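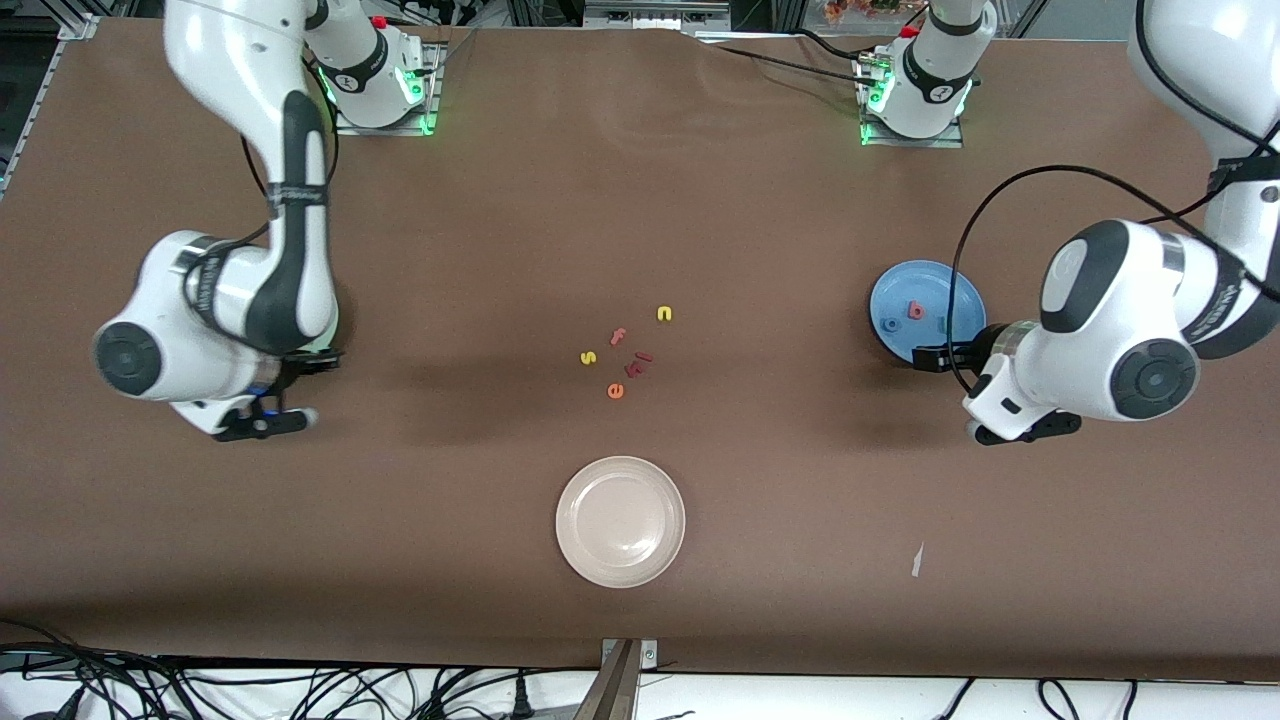

Figure 6. Letter sorting with two plates. Arms over the table, bases at the back.

Section 4: Your First Sorting Job

By now you should have a Skavdale two-arm kit bolted to a table, a controller that starts up without complaint, and a box of foam letters. If you are missing any of these, go back to Section 2. If you are missing only the letters, check the bottom of the box, under the cardboard tray. They are always under the cardboard tray.

Letter sorting is the job we ship with every kit. It has no commercial value whatsoever. It does let you find out how your arms behave while the worst thing they can drop is a vowel.

4.1 Laying out the table

1. Clear the table. Coffee counts as something to clear.
2. Put the letters in a loose group near the center, between the two arms. Do not line them up or spell anything. Lay them flat, with gaps between them.
3. Place one plate on the side where the robot's left arm works, close enough that the gripper can reach the rim.
4. Place the second plate toward the front edge, below the letters.
5. Check that both grippers can reach the middle of the table without stretching.

Note: "Left" and "right" in this manual belong to the robot. When you stand at the front edge, facing the bases, its right arm is on your left. Francine Poirier, who edits these pages, has asked us to say this once per section, and we have given up arguing. In Figure 6, the arm by the blue plate is the left one.

Note: A plate in a strong color is easy for you to see and easy for a letter of the same color to hide on. The blue letter on the blue plate in Figure 6 shows the problem nicely. If your sorting job includes blue letters, use the cream plate for them.

4.2 Waking the arms

1. Keep people, sleeves and pets outside the reach of both arms.
2. Turn on the controller and wait 60 seconds. Pressing the switch again will not hurry it. It will turn it off.
3. Look at the bases. Go on only when both show green.
4. In Gunano, the control program, open Jobs and pick Letters, Two Plates.
5. Set Speed to 70. The box will let you type a larger number. It is being polite.
6. Press Home. Both arms will lift and move to their resting positions.

CAUTION: The red button on top of each base stops both arms. Know where the buttons are before you press Home, and do not reach through moving arms to get to one. If you cannot reach a button safely from where you stand, stand somewhere else.

CAUTION: Check the cables that run along the outside of the arms. Each one needs enough slack to follow its arm through a full bend, and must not hang where a gripper can close on it. A gripper cannot tell a cable from a letter, and it holds on to both with equal pride.

4.3 Teaching the plates

1. Press Teach, then choose Left Arm.
2. Guide the left gripper by hand until its fingers are at the rim of the first plate. Move slowly.
3. Press Save Point. Name the point something you will recognize in June. "Plate2newFINAL" is allowed but will be judged.
4. Choose Right Arm and guide the right gripper to a spot just above the table, beside the letters and level with them. Save this as the waiting point.
5. Save a point over the second plate with whichever arm will fill it.
6. Lift both arms clear and press Done.

If you move a plate after this, teach it again. The arms will otherwise go on placing letters exactly where the plate used to be, very neatly.

4.4 Running the job

1. Press Run Once. One arm will pick up one letter and set it on a plate.
2. If that goes well, press Run All.
3. Watch the whole first run. The urge to go make a sandwich is strong and should be put off.
4. When the job ends, press Home before you touch anything on the table.

Note: Remove paper scraps, labels and packing bits before a run you care about. The program looks for small flat things, and a bit of paper is a small flat thing.

4.5 When it goes wrong

Gripper closes on air beside the letter. The table or camera has been bumped. Run Align from the Setup menu.

Two letters come up together. They were touching. Spread them out and run the job again.

Arm stops and shows code 600. It met something it did not expect. Remove the something, press Clear, then Home.

Code 920. The two arms wanted the same spot at the same time. Neither will back down. Press Clear and send the right arm home first.

Base light is not green. Do not run the job. Check the plugs at the floor, starting with the one you are sure about.

Anything else, write to the Lutham support desk and mark it for Rawan Srour or Dilwyn Gittins. Include the code, the speed setting and the job name. "It did the thing again" is a popular message and slows us down a good deal.

Section 5 covers sorting by color.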